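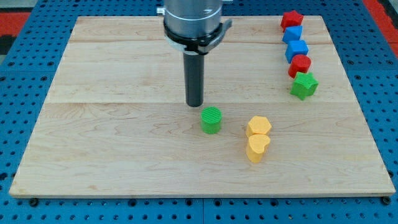

Une planche en érable massif travaille toute sa vie. Elle gonfle quand l'air est humide, se resserre en hiver près d'un radiateur, et c'est au collage que se décide la façon dont elle vieillira. À l'atelier Abella, Aileen Lumbao assemble ses planches à découper depuis neuf ans. Elle choisit des lames étroites, jointes chant contre chant, et les pose longtemps côte à côte avant de sortir la colle. Sur une planche claire, les joints restent visibles et le fil ondule d'une lame à l'autre, avec des veines plus sombres qu'il faut savoir placer. « Les clients touchent toujours la partie foncée en premier », dit-elle.

Le bois vient de la scierie Stetov, qui le livre déjà séché. Elle le garde encore 30 jours à l'atelier, empilé sur tasseaux. En 2019, une série collée trop tôt s'est fendue chez les acheteurs et il a fallu tout reprendre.

Vient ensuite le ponçage, en 2 passages, puis l'huile. Erlinda Estrella, qui tient la boutique de Dultdale où les planches sont vendues, a longtemps conseillé l'huile de lin. Elle y a renoncé à cause de l'odeur et du temps de séchage. Elle recommande aujourd'hui une huile minérale de qualité alimentaire, passée au chiffon le soir et essuyée le lendemain matin.

L'entretien courant demande peu de choses. On lave à l'eau tiède, les deux faces, on essuie, on range debout. Le lave-vaisselle est exclu. Contre l'odeur d'ail, du gros sel et un demi-citron suffisent. Une planche creusée par les couteaux peut être rabotée plusieurs fois, et Aileen Lumbao reprend volontiers les siennes, même anciennes.

La plus grande, baptisée Tanby, pèse assez lourd pour ne pas glisser sur un plan de travail. L'atelier n'en fabrique que sur commande, et la liste d'attente court jusqu'au printemps.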